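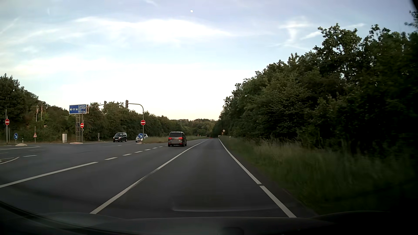

Why Can You See the Moon in the Daytime?

Lots of people think the moon only comes out at night. But next time you're riding along in a car, look up! There may be a little white moon hanging in the blue sky, right up there with the clouds.

The moon doesn't make any light of its own. It shines when sunlight hits it and bounces off toward us, and that happens all day as well as all night. The moon is above the horizon for half of every day, more or less, and plenty of those hours are daylight hours. When it's bright enough, it shows up even against a blue sky.

It looks pale in the daytime because the air around us is glowing too. Sunlight bounces around in the air, blue light most of all, and that's what makes the sky blue. At night the sky goes dark and the very same moon looks dazzling!

And what about the clouds? Clouds are made of tiny drops of water or tiny bits of ice. The thin, wispy ones that look like brushed hair are called cirrus clouds, and they're made of ice. They float very high, often higher than 20,000 feet - way up where it's freezing cold, even in summer. The moon is much, much farther away than any cloud, so clouds can slide in front of it but never behind it.

Now look down low, where the sky meets the land. The blue often fades to white there, and sometimes to a soft yellow. When you look toward the horizon, you're looking through a lot more air, and all that extra air changes the colors.

Try it yourself!
Pick a clear afternoon a few days before a full moon and look toward the east. Draw the moon's shape in a notebook, write down the time, and do it again the next day. Did it move? Did it get rounder?

One important rule: never look straight at the sun, even for a second.

Written by Mirjana Atanasov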